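## 3. Datos y método (o cómo acabé leyendo spoilers ajenos)

Confieso que llegué a este tema por vicio: llevo años enganchada a los realities de parejas y quería saber cuánto influye un spoiler en las ganas de seguir viendo la temporada. Así que me puse a recoger comentarios del foro Zaltlow, en los hilos dedicados a *Vament*, el programa en el que varias parejas conviven antes de decidir si se casan. Bajé 3,227 mensajes publicados durante el mes de mayo y, tras quitar duplicados y publicidad, me quedé con 2,915. El foro es caótico (la gente cita, borra, vuelve a citar...), y la limpieza me llevó bastante más que el análisis.

También pasé un cuestionario a 183 espectadores que ven el programa en casa, casi siempre en el dormitorio o en el cuarto donde tienen el escritorio. La Figura 1 reúne dos vistas de un interior doméstico: (a) la cama, con una sábana lisa de tono blanquecino, y (b) un hombre con gafas sentado ante un estante oscuro fijado a la pared.

**Figura 1 (a)**

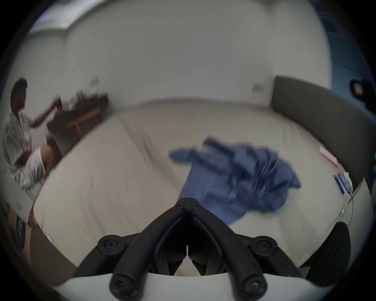 ### 3.1. Qué cuento como spoiler

¡Menudo lío fue esto! Al principio marcaba cualquier mensaje que adelantara algo, pero entonces entraban hasta las quinielas. Al final seguí la distinción de Vasilakis entre filtración (alguien afirma saber el desenlace) y conjetura (alguien lo deduce de un tráiler o de una foto en redes). Con ese criterio salieron 499 filtraciones, casi todas sobre si una pareja seguía junta al acabar el rodaje. Los mensajes dudosos los leí dos veces, con unos días de por medio, y si seguía sin verlo claro los mandaba a conjetura.

**Figura 1 (b)**

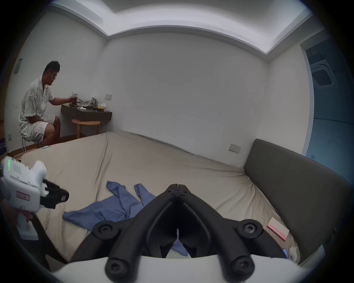 En el cuestionario pregunté además si la persona había buscado el spoiler o se lo había encontrado. Me parece una diferencia enorme: quien lo busca suele contarme que ve el episodio más tranquilo, fijándose en los gestos y en el montaje, mientras que quien se lo traga sin querer llega enfadado y a veces abandona la temporada. Eso sí, son respuestas de memoria, y yo misma recuerdo fatal dónde leí el final de *Stukutby*, así que las tomo con cautela. En la sección 4 separo los dos grupos y comparo sus respuestas con el tono de los hilos.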